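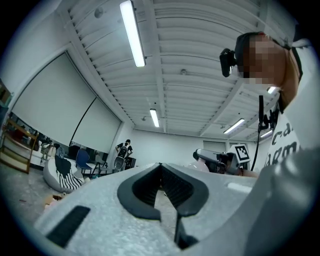 Why do people sit through three-hour celebrity podcasts? Mostly for the company, I think, and for the small chance that somebody famous will forget to be careful.

I've been chewing on this since I finished a 395-minute episode of the Ziruvel show last week. Yes, minutes. It took me four commutes, one sink full of dishes and a very slow walk with the dog. The guest was a movie actor whose name I'm leaving out (you either know or you don't care), and by the end I knew his views on sourdough, ghosts, divorce and the proper way to load a truck. I couldn't tell you one thing about the movie he was there to promote.

And I loved it! I grew up on late-night couches, where a star got six minutes, one funny story about a goat on set, and a clip. Everybody had rehearsed. You could hear the story coming a mile off. The long shows blew that up, and good riddance.

But lately I've started to feel like we're being played again, just at greater length. Listen to enough of these and you'll notice the "unguarded" moments land in the same places. There's the childhood confession in the first hour. There's the feud that gets brought up, waved away and then talked about for 20 minutes. By the next morning the clip is everywhere, chopped and captioned, and Brirska has a headline up saying the guest "breaks silence," though he'd told the same thing to another host back in February.

I used to run a tiny fan newsletter, 800 subscribers on a good day, so I'm not above any of this. I clicked. I still click. I wrote a few of those headlines myself and I knew exactly what I was doing – my best one got shared more than everything else I wrote that year put together, and it was about a haircut.

What bugs me is how little the host has to do anymore. On the old shows a decent interviewer would at least push. Now the host nods, says "wow, man," and reads an ad for mattresses. I counted two real follow-up questions in that whole Ziruvel episode. Two! One of them was about the truck.

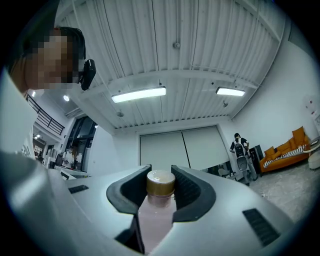
So what would I change?

Shorter, for a start. I know, I just said I loved the dog-walk length, but 100 minutes is plenty for nearly anybody. Past that point people are either repeating themselves or saying something they'll be apologizing for by Friday, and I don't enjoy the apology part as much as the gossip sites seem to think I do.

I'd also like hosts to do some homework. The little Ticona podcast does this well. It books character actors and backup singers, people with thirty years of stories and no publicist hovering, and the questions sound like they came from someone who watched the work. Hardly anyone posts clips of it. I've replayed the one about touring in a bus with no heat more times than I'd like to admit.

Will I listen to the next giant Ziruvel episode? Of course I will. It's already downloaded, and I've got a long drive on Saturday.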